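Hi all, Deisy Cusi here! I run the little cooking column at the Halliday Street food co-op and I'm after home cooks to try out recipes for our winter booklet.

You'd get one recipe a week, make it at home and tell me what went wrong. I'll chip in $31 a dish for groceries. 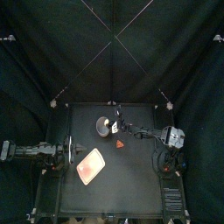 No fancy gear needed, and beginners are very welcome — I burn rice myself. If you've got a round bowl and a cutting board like the grey and pale ones in the photo, you can manage nearly everything in the booklet. Vegetarians, tell me and I'll sort your list.

Email me by Monday with your favourite dinner and any allergies.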